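Home | Notebook | Bench Log | Parts | People | Contact

Bench Log, Cell 2, Wrapping Task

6 Jul 2024

Reading time: 4 min

Written by Bořivoj Baláž

I start this page again because the old one became too long and nobody could find the settings in it. What was written in April about the folding task stays in the old page. From now on this page is only for wrapping.

The task, as agreed with Virkia: the two arms take a fragile thing from the table, put it on bubble wrap, and close the wrap over it. The operator drives both arms from the leader station. Every attempt is saved as one episode, with a line of text which says what was done. The policy will be trained from these episodes later, in Curkby. Here we only collect.

Morning. Changed the finger pads on the left gripper, the old ones were polished from use. Checked the home position of both arms after this, it was good. Then checked the clock difference between the joint log and the video. Scanlon (our recording program, for the new people) showed a small drift at the beginning, so I restarted it and the drift went away. I do not know the reason. If you see it again, please write it here with the hour.

First block: 20 episodes with the wrap already flat in the middle. Of these I kept all but 4. In two of the bad ones I closed the gripper too early and took only air. In the other two the wrap stuck to the finger and came up together with it when I went away. I marked them as failed and did not delete them. Gundach asked that we keep the failed ones in a separate folder, because they want to try them for the success detector.

Second block: the wrap crumpled, not flat. This is much more difficult for me than I expected. When the sheet is flat I can see where the border is. When it is crumpled, the border is somewhere under itself, and from the leader station I look at the video and guess. I did 7 good episodes and then I made a pause, because my movements were becoming nervous and I do not want the policy to learn nervous movements.

About the speed. Last time the comment from Curkby was that my approaches are too slow and there is a long waiting over the object before the fingers close. It is true, I hesitate there. I tried today to decide the grasp before I arrive, and then go down without stopping. For the jar with the black lid it works well. For glass with a round side I still slow down, and I think it is correct to slow down. A person would do it also.

About the background things. We agreed to leave several objects on the table which are not part of the instruction, and to move them between blocks. The jars, the fork, the tongs and the wire stand are in this group today. Please do not push them all to one corner to have free space. If the table is always clean in the middle, the examples will be too easy and too similar. But also do not put anything tall between the arms, I touched the stand with the right elbow when it was more forward and had to throw away the episode.

The text lines. I found that in the older episodes the same action is called "wrap," "cover," "pack" and "put inside plastic." For the language part some variety is good, but "pack" was used also for putting things in a box, and this is a different task. So please:
- "wrap" or "cover" when the bubble wrap goes over the object
- "place on" when the object is only put on the wrap
- "pack" only with the box

I corrected the lines of today. The older ones are not corrected yet.

Problem with the transparent things: wrap is clear, the glass is dark, the table is dark with white lines. In the small preview I sometimes cannot say if the finger is before the glass or behind it. I made the preview bigger and it helped. I would like to try also a lamp from the side, but then the first block and the second block have different light, so I leave it for a new session and will note it in the header of the episodes.

To do:
- lower the gripper force limit for glass, present value feels too strong in the hand
- ask Virkia if both arms must always move, or if one may wait
- new roll of wrap, the sheets we have are getting tired
- copy the failed folder to Gundach
- repeat the crumpled block with another operator, so it is not only my style

Comments

piet_w: For the hidden border, try to pinch in the middle of the sheet and lift a little, then the border opens by itself. Costs two seconds per episode but I lose fewer.

Marta: Can we keep "put inside plastic" for the bags? We have some bag episodes from spring.

Bořivoj: Yes, for the bags it is fine. I will add it to the list.

oskar.l: The drift in Scanlon I had too, also directly after start. Restart helped me too. Did not write down the hour, sorry.
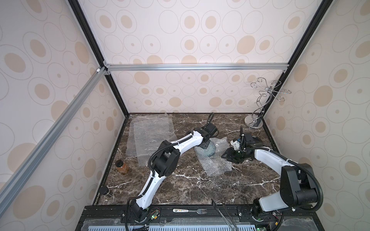

Cell 2, wrapping task. Glass bowl on crumpled wrap, left gripper over the bowl, right gripper with the green glass piece.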